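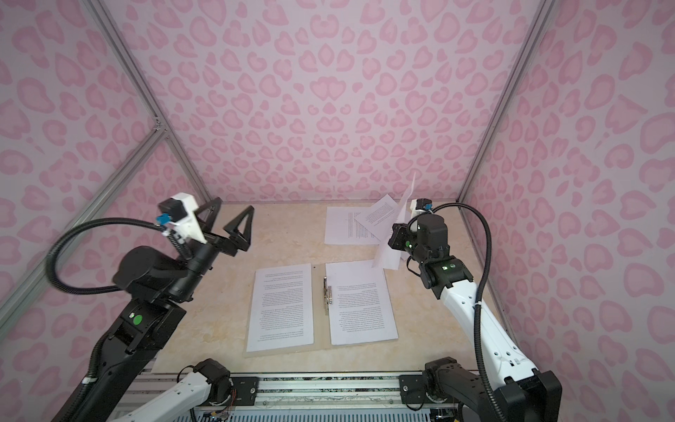
我母亲留下的东西里，最沉的是一只文件夹。搬家那天我一手拎着它，一手抱着猫包，从四楼走下去，中途在楼梯拐角歇了两次。猫没有抱怨，倒是文件夹的硬壳在我小腿上磕出一块青。后来我把它摊在饭桌上，扳开那个弓形的金属夹，纸页哗地松下来，最上面一张是一台早已不在了的洗衣机的保修说明，下面压着我小学三年级的体检通知、一份水管改造的告示，还有半本不知从哪里复印来的毛衣编织图样。我原打算花一个晚上把它整理完，结果用了差不多一整个夏天，也因此认识了一些同样爱跟纸打交道的人。这篇文章就是从那个夏天里长出来的。

六月，我去卡恩维尔住了几天，在那里拜访了米特拉·努里。她开一间很小的工作室，替人整理家里的文件：房契、病历、旧合同、孩子的成绩单、信，什么都接。工作室在一家裁缝铺楼上，楼梯很窄，扶手上缠着一圈褪色的布条。我到的时候她正泡茶，茶叶放得很多，浓得发苦，她自己喝得津津有味。

“你带来了吗？”她问。

我把母亲的文件夹放到她桌上。她没有马上打开，先把桌面上的东西全部挪到窗台，杯子、眼镜盒、一小盆迷迭香，然后拿一块干布把桌子擦了一遍。她说整理纸张这件事，桌子要比人先准备好。纸一旦从夹子里出来，就会占地方，占得比你想象的多得多，你总得给它们一块可以躺平的地方。

她有一个习惯，我后来一直照着做：文件夹打开以后，左右两边都要摊平，中间的夹子先合着，不急着扳。先翻，翻到哪里觉得不对，再打开夹子，把那一页取出来，放到桌子靠里的位置。取出来的纸不必摆得多整齐，斜着搭在另一张上也没关系，斜着反而容易看出那是两张。等整本翻完，桌子里侧已经有了一小堆“不该在这里”的纸，这时候再坐下来慢慢想它们该去哪儿。

“很多人一上来就把所有的纸倒出来，”她说，一边给我续茶，“像倒一袋土豆。然后看着那一大堆，晚饭也不想做了。”

我就是倒土豆的那种人，所以没敢接话。

说到文件夹本身，米特拉也有不少讲究。她偏爱两孔的弓形夹，背板要硬，立在书架上不会往下瘫。弓形夹的好处在于它开合的那一下，手指压住扳手，金属弯条抬起来，纸就可以从任意一处取走；合上的时候又有一声很实在的响。她说有些客人单是为了听这一声，也愿意多整理几页。我起初以为她开玩笑，回家试了几回，居然真有点上瘾。环形夹她也用，不过只给那些常常要翻看的东西，比如菜谱。至于塑料插袋，她的态度比较复杂：珍贵的、薄的、快要破的纸才给插袋，其余的直接打孔。若是每一张都套起来，文件夹会胖得合不拢，翻起来又滑，一不留神整叠溜到地上去。

打孔也是一门小手艺。她教我先把纸在中线处轻轻捏一个印子，只捏边上一点点，对准打孔器上的箭头再按下去。几张一起打的时候，要先在桌上竖着墩齐，再横着墩齐。我性子急，总省掉横着的那一下，于是母亲文件夹里新添的那些页，边缘像一排牙没长好的孩子。米特拉看了看，说，没关系，纸自己不介意。

在卡恩维尔的最后一个下午，她介绍我认识了鲁伊·巴斯托斯。鲁伊从前在学校教地理，退休以后给自己找了一桩差事，把住处附近旧书摊上买来的散页归拢成册。他的办法与米特拉正好相反。他不分类，只按到手的先后往里夹，一页旧地图后面可能跟着一页歌谱，再后面是一张船期表。我问他这样怎么找东西，他说他不找，他只是翻。下雨天从头翻到尾，遇见什么就是什么。他给我看了一册，厚得夹子勉强扣住，里面有一张来自德雷尔波特的旧餐厅菜单，背面有人用铅笔算过账，算错了又划掉。他对那个算错的人似乎很有感情，讲了好一会儿，猜他那天点了几道菜，又请了谁。

我把两个人的办法都带回了家，各用了一阵。先是米特拉的：我给母亲的纸分了四类，房子的、身体的、钱的、别的。“别的”很快成了最厚的一类，里面有编织图样，有从报纸上抄下来的腌菜方子，有一封没有写完的信，收信人的名字只有一个姓。我在这一类前面停了很久。后来我想起鲁伊，索性不再往下分，就按它们原来在文件夹里的次序放回去。母亲当年怎么夹，我就怎么夹。洗衣机保修说明后面跟着体检通知，大概是同一个星期收到的；水管告示后面跟着一张毛衣袖子的图样，也许那几天家里停水，她哪儿也没去，坐在窗边织东西。这些当然是我猜的，纸上什么也没写。

有读者来信问过我，家里的纸究竟该留多少。我把这个问题转给了阿尔弗雷多·波利卡皮奥，他在阿雷恩做了多年装订，说话慢，信也写得长。他回我说，留多少要看你有几层书架，而书架要看你有几面墙。他自己的规矩是，每年夏天把所有文件夹取下来掸一次灰，顺手翻一遍，翻到一张纸想不起它是什么，读完了仍然想不起，就让它走。那种读了一行便忍不住坐下来的，无论多没用，都留着。他还附了一张小条，提醒我夏天掸灰要关电扇。我是在电扇开着的时候读到这句话的，信纸当时正往沙发底下飞。

这里顺便写一点实际的东西，给想动手的朋友。

桌子越大越好，没有大桌子，床也可以，不过床上的纸会往人坐下去的坑里滑。光线要从侧面来，头顶的灯容易在光滑的纸面上晃出一片白。热敏纸打的收据会慢慢褪色，想长期留的最好先复印一份，把复印件夹在原件后面。生锈的回形针和订书钉要趁早取下来，取的时候用一片薄薄的骨刀或者旧书签垫着，从背面把钉脚撬直，再从正面抽，不要硬扯。卷了角的纸压在厚书底下过一夜，多半能平。翻的时候手要干，护手霜留到最后再抹。还有，写标签之前先用铅笔，我有一个文件夹的脊背上已经贴了五层标签，一层比一层犹豫。

纸的正反和上下也值得留心。夹进去的时候若有一页倒了，下次翻到那里就要歪着脖子，或者把整本转过来。米特拉遇到这种页从不烦恼，她会坐到桌子对面去读。她说跟别人一起整理的时候，总有一个人看到的字是倒的，轮流坐就好。我和姐姐整理母亲的信时，就是这样隔着桌子坐的，她念一段，我念一段，念到后来谁也没有再往夹子里放东西，天黑了才想起来去热饭。

姐姐从那一册里只要走了一页，是那张腌菜方子。她照着做了一缸，盐放多了，打电话来骂我，说一定是我抄错了。我说我没有抄，那就是妈妈的字。电话那头静了一会儿，她说，那就是妈妈抄错了。过了几天她又打来，说多泡一遍水，味道其实对。

如今那只文件夹立在我书桌右手边的架子上，比原来轻了一点，背上的标签暂时还是铅笔写的，只有一个“家”字。米特拉前些天来信，说她的迷迭香长过了窗框，又说有位客人送来一整箱没有打过孔的乐谱，问我愿不愿意再去卡恩维尔待几天，给她搭把手。我回信说愿意，并且保证，这一回横着也会墩齐。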